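Keeping Donor Tissue Alive Outside the Body

Print this article | E-mail this article

A donor kidney on ice starts to fail slowly. Cooling lowers its demand for oxygen but does not end it, and waste builds up in the cells for as long as the organ is in transit.

Machine perfusion takes another approach. A pump moves fluid through the organ's own blood vessels, supplying oxygen and carrying waste away. Enwood, a device maker in Gastolport, has spent eight years on a portable version. Its current unit has two fluid circuits — one for the organ, one held in reserve — and three pressure sensors on the supply line.

Pressure is the hard part. Too little leaves the outer tissue starved. Too much damages the lining of the smallest vessels, and the damage may not show until after transplant. Enwood's controller adjusts flow with each pump stroke to stay inside a narrow band.

The company has run the unit on 119 pig kidneys.
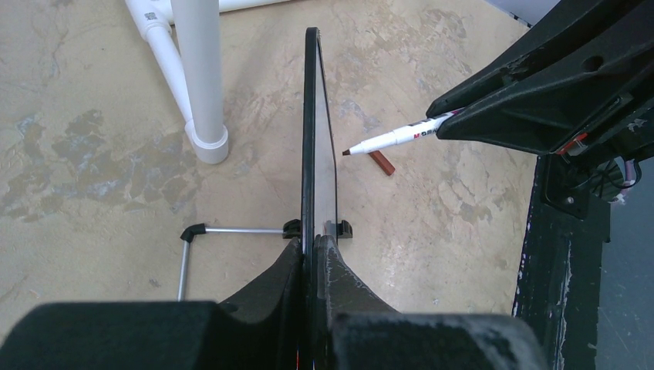

Most were perfused overnight, then checked for urine output and vessel resistance. Zirness, a contract laboratory, did the tissue analysis without knowing which samples had been stored on ice. Results are due in May. Human organs declined for transplant would be the next step.

Related articles
Uddin Opens Cell Storage Site
Better Fluids for Cold Storage
Sensors for Small Vessels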